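Household Handling Data Collection, Progress Report no. 3
To: Larnwood Fund, program office
From: Delia Roman, Anghel Robotics
18 Aug 2023

Short one this time, sorry, the next collection block starts Monday and half the gear is still in tubs. Full spreadsheet to follow once Preneck have signed off on their half.

Where we are

Target for this stage was 600 usable demonstrations. We have 344. Behind the plan we gave you in March. Collection itself is going at a decent clip now, the gap is nearly all from the first stretch, when we were re-recording things we should have got right the first go. More on that under Problems.

All demonstrations so far are done by a person with the hand-held gripper, in real homes, no arm involved. Same approach as in the proposal. Each one is a single pick, or a pick and place, start to finish, with a one-line label typed in by the operator straight after.

Tasks covered

Fruit off and onto plates. Biggest group and the best quality. Mixed sizes, from small mandarins up to large oranges, on a patterned plate and on plain ones. The learning side wanted crowded plates where pieces touch and hide each other, so operators have been told not to tidy up before recording.
Cutlery into a drawer. Started, patchy.
Folding tea towels. Parked. Agreed with your office on the last call.
Cups on hooks. Not started, moved to next block.

Homes: two in use, a third has said yes but we haven't done the paperwork. Would like that settled before the fruit set gets any bigger, otherwise the policy just learns two dining tables.

Problems

Timing drift between gripper opening and video. Cost us the most. The jaw reading was lagging and nobody caught it until training, when the thing kept closing early in replay. Fixed in the Trarkik logger, we now do a clap test with the jaws at the start and end of every session. Affected recordings are thrown out, not patched. They are not in the 344.

Labels. Operators were writing "orange" for everything round and orange. Now there's a short list to pick from (large orange, mandarin, dark fruit, other). Old labels being corrected by hand, Delia is doing these in the evenings, should be done next week.

Grip on large fruit. Ribbed pads hold well but people tend to squeeze harder than neccessary. We'd like the data to have gentler closes in it. Added a line to the operator sheet and will look at whether it makes any differnce.

Background clutter. Had a long back and forth with Preneck about whether to clear cords, ornaments etc. away from the table area. Decided to leave it. Homes look like that. They still want a small clean-background set for comparison, which we can do at the end if there's time.

Early training result

One run only, don't quote it outside please. Trained on fruit recordings with good timing. In replay it goes for the correct piece when fruit is spaced out. Gets muddled when a small piece is tucked behind a big one, and on the dark fruit it often picks a closing point off to one side. Neither is a surprise given how few of those we have. Next block is weighted to both.

Money

On budget apart from spare pads, which we went through faster than planned. Moved a bit across from travel. No extra ask.

Next block

Finish fruit set, extra on dark and partly hidden pieces
Cutlery, redo the operator sheet first
Third home, paperwork then a trial afternoon
Second operator trained up so we're not stuck when one's away
Repeat training run with the corrected labels

Need from you

An OK on moving the stage end date back, as per my email. Also who signs the home consent forms on your side now? The old contact bounces.

Delia

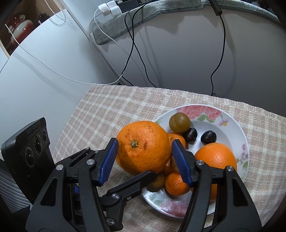

Fig. 1. Fruit task, large orange held over the plate with the hand-held gripper.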